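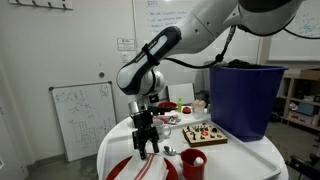 **Figure 4.1** A tray on a round white table, set with a red plate, a striped napkin, a spoon and a red cup.

# Chapter 4: Laying a Table

I learned to lay a table at my gran's in Ravness, where you got your tea once the forks were straight and not a minute sooner. I was seven, I was starving, and I thought the whole business was rubbish. Forty-odd years of teaching hospitality later, I've come right round to her way of thinking (sorry, Gran!), and I reckon this is the chapter students flick past and then come back to in a panic the night before their first practical.

So let's slow down a bit. In Chapter 3 we got the food ready. Now we've got to put it in front of somebody, and that means plates, cups, cutlery and cloth, all wanting the same bit of space.

Have a look at Figure 4.1 before you read on. I like it because the colour does so much work. The plate is red, the cup is red, there's a red bowl towards the back, and then the napkin picks it all up again with red stripes running diagonally across the white. You could swap in any old off-white tray and it'd still look like a set. The napkin is folded on the plate, my favourite spot for it in a casual setting, and it leaves the sides free for cutlery.

The spoon's another matter. It lies at an angle, with the handle pointing towards the cup, and in a formal setting I'd want it straight beside the plate. For morning tea at home? I wouldn't lose any sleep over it.

## What a tray is for

A tray with a raised rim gives you a boundary. Everything inside it belongs to the meal, and when the meal's done you can carry the lot back to the kitchen in one go. When I ran the tearoom at Jillent we sent out 332 trays in April alone, and we worked out pretty quickly that an overloaded one slows everybody down. My old boss, Riet Kramer, used to stand at the pass and take one thing off every tray I made. Drove me up the wall! She was nearly always right.

Try it with the figure. There's a white mug as well as the red cup, and over on the right of the tray there's a wooden activity board with lots of colourful little pieces on it. Would you leave the board where it is, or shift it until everyone's finished eating? Jot your answer down, as we'll come back to it in Section 4.3.

## Before you start Section 4.1

You'll need a tray, a plate, a cup, a spoon and a cloth napkin you don't mind ironing. Mismatched is fine. Lay them out however you normally would, make a quick sketch, and keep it in the front of your workbook.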